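Regional Food Heritage Program, Skultham
Speaker notes: "Keeping Seed, Keeping Recipes: Corn in the Kereama Valley"
Session length including questions: one hour

Opening
Good morning, and thank you to the Gisosley Foundation for the invitation. My name is Laurențiu Chiriac, and I speak on behalf of the Heritage Program. My colleague Gilmar Frota prepared the archive material and will take questions on the oral history recordings.
(Wait for latecomers to be seated. Confirm that the microphone carries to the back rows.)

Purpose of the session
The Program was asked to report on the state of local corn varieties in the Kereama Valley and on the household cooking that depends on them. These two subjects are usually handled by separate offices. We have found that families speak of them together, and the report follows their lead.

Background
Corn has been grown in the valley for around 300 years. For most of that time each farm kept its own seed, choosing ears in the fall and hanging them to dry under the roof. Neighbors traded seed at weddings and at the March market. The result was a patchwork of types that differed from one hillside to the next in color, height, and ripening time.
When commercial seed became widely available, most farms changed over within a generation. The yield was better and the harvest could be planned. Seed keeping continued mainly in kitchen gardens, where a short row was grown for the table.
(Pause. Next slide.)

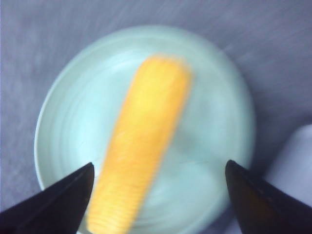

Slide 3. Yellow corn on the cob, plated.

The eating ear and the seed ear
Please draw the audience's attention to a distinction that appears throughout the recordings. An ear meant for the table is picked young. An ear meant for seed stays on the stalk until the husk is papery and the kernels are hard. A household that eats well in summer must therefore decide early which plants to leave alone. Several of those interviewed recalled being scolded as children for picking from the wrong row.

Findings
The survey recorded 16 named varieties still in cultivation. Of these, 2 are grown by a single household each and should be treated as urgent. The variety known as Dorketti, a late corn used for coarse meal, is in a stronger position, as the mill at Skultham still accepts it in small lots.
Recipes have lasted longer than the seed. Families continue to make the valley's baked corn pudding with store-bought meal, and older cooks remark that it sets differently.
(If time is short, omit the next paragraph and go to Recommendations.)
The recordings also preserve words for stages of ripeness that have no match in standard agricultural guides. Mr. Frota's glossary is available at the registration desk.

Recommendations
The Program recommends that duplicate seed be stored outside the valley, that growers of the rarest types receive a modest annual payment, and that school kitchens be permitted to buy local meal directly.

Questions
Invite questions on storage first. Requests for seed should be referred to the Program office, which will send out the application form in March.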